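4.3 Descaling the Farinov kettle

The quick-start card tells you to descale every 15 days. Take that with a grain of salt. The card is printed by the same people who sell the Nemik descaling powder, and in soft-water areas you will be scrubbing a clean kettle. Look inside first. If you can't see chalky patches on the base, skip to 4.4.

You need: white vinegar or citric acid, cold water, a soft cloth.

1. Unplug the kettle and let it cool.
2. Pour in 800 ml of cold water and 3 level tablespoons of citric acid. Nemik powder also works. We could not tell the results apart.
3. Put the kettle back on its base, bring to a boil, and switch off.
4. Leave for more than 15 minutes. The "5-minute express" method on the Nemik packet left half the scale in place when we tried it.
5. Empty, rinse, then boil and throw away one full kettle of plain water.

CAUTION: Do not mix vinegar with any bleach-based cleaner. Do not put the kettle under the tap with the base attached.

NOTE: The "self-cleaning" coating on the Orden model is supposed to make this section unnecessary. Descale it anyway.
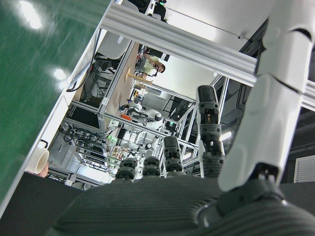
Chinyere Usman wrote in to say that vinegar left a smell in her Orden for days, and that a second boil with plain water didn't shift it. She now uses only citric acid. We have no quarrel with that.

6. Wipe the outside with the cloth, dry the contacts, and plug in again.

If scale is still there, repeat from step 2. Do not scrape it with a knife.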